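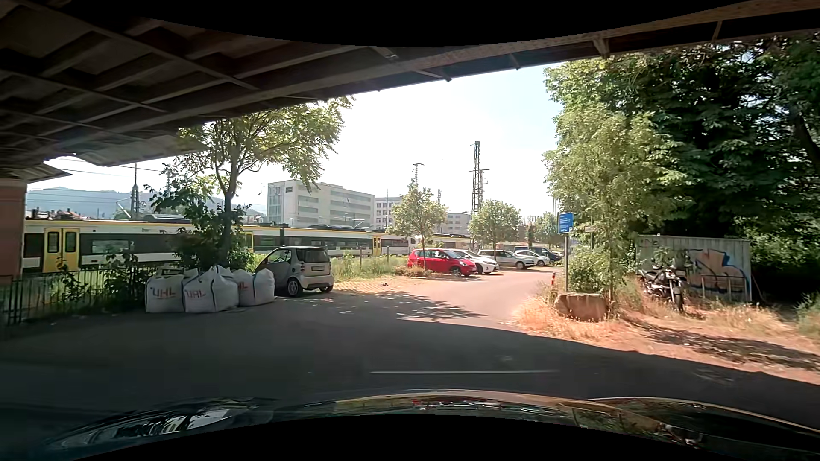
Unenley Library Service: summer hours begin in June. The Seixas branch will open at 10 a.m. and close at 6 p.m.

1/3

The loan limit rises from 12 items to 80 for registered classrooms. Teachers should renew their cards at the front desk before placing holds.

2/3

More than 85 titles from the Cadska local history collection may now be borrowed. Maps remain for use in the reading room only.

3/3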